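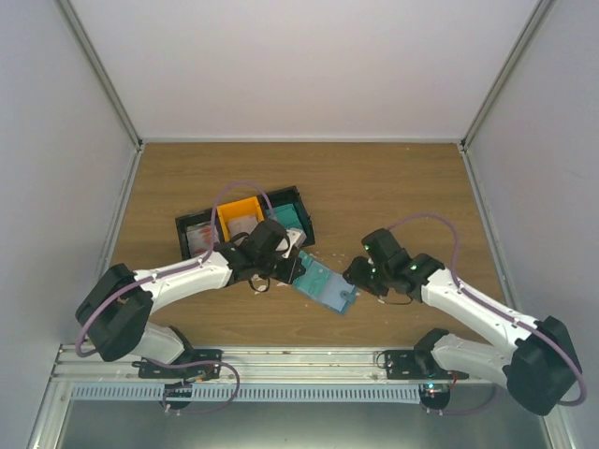 Prandberg Opens Applications for August Furniture Repair Courses

PRANDBERG – The Barua Center for Craft and Design is now accepting applications for its summer program in furniture repair and refinishing. Classes will be held in August at the center's Zistton Street building and are open to residents age 16 and older.

The program offers 60 places across 5 evening courses. Subjects include loose joints, veneer patching, chair caning, surface preparation and the use of oil and shellac finishes. Each course meets from 6 p.m. to 9 p.m. and is limited to 12 students. Tuition is $120, with materials included. Students may bring one small piece of their own to work on, subject to approval by the instructor.

"Many households own a table or a set of chairs that could serve another generation with modest repair," said Kumudini Samarakoon, director of the Barua Center. "We are pleased to offer this instruction at a price most residents can manage."

Hendrik Lambrechts will teach the finishing courses. Min-kyu Kang, who joined the center this spring, will lead the sessions on joints and veneer.

The center received about 200 inquiries following last year's program. Reduced tuition is available through a grant from Brukitz Hardware; applicants should request the form when they register.

Applications may be submitted in person at the front desk or by mail. Places are assigned in the order applications are received.

Media contact: Lakmal Pramanik, Office of Public Information, Barua Center for Craft and Design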